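Marine Electrical Technician, Outboard and Auxiliary Drives

Galska builds trailerable cruisers and day boats from 19 to 29 feet. We are hiring one full-time technician for the rigging hall at our Badetti yard. The position reports to Kamol Chantharasri, rigging supervisor.

The work covers low-voltage wiring, trim and tilt systems, bilge and livewell pumps, bow thrusters, and the small motors that drive them. About half the hours are spent on new hulls ahead of water test. The rest go to warranty returns, which arrive at the bench already pulled from the boat and tagged with a hull number.

Duties

Install and terminate harnesses on new hulls from the build sheet.
Load-test trim pumps, blowers and washdown pumps before the deck is set.
Strip, inspect and rebuild small electric motors from returned units.
Log current draw and insulation readings for each hull.
Ride along on water tests when a hull has an open electrical item.

Requirements

Two years of bench or rigging work on boats, RVs or similar 12-volt equipment. You must be able to read a wiring diagram, crimp to a pull-test standard, and lift 50 pounds. Experience with the Edex helm display is useful; training is given if you lack it. A valid driver's license with trailer experience is preferred.

Hours and pay

The shift runs 6:30 a.m. to 3 p.m. with a half-hour unpaid lunch. Pay is $962 per week during the first 90 days and is reviewed after that. A tool allowance of $394 is paid with the first check. From December through the end of the show season, expect some overtime.

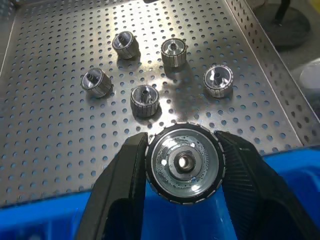
How to apply

Send a resume and a short list of the systems you have worked on to Oriana Valdebenito in the yard office. Certificates can wait until the interview. Selected applicants complete a two-hour bench test, consisting of one harness repair and one pump motor teardown, and are paid for the time. Hand tools and safety glasses are supplied for the test. Wear closed shoes.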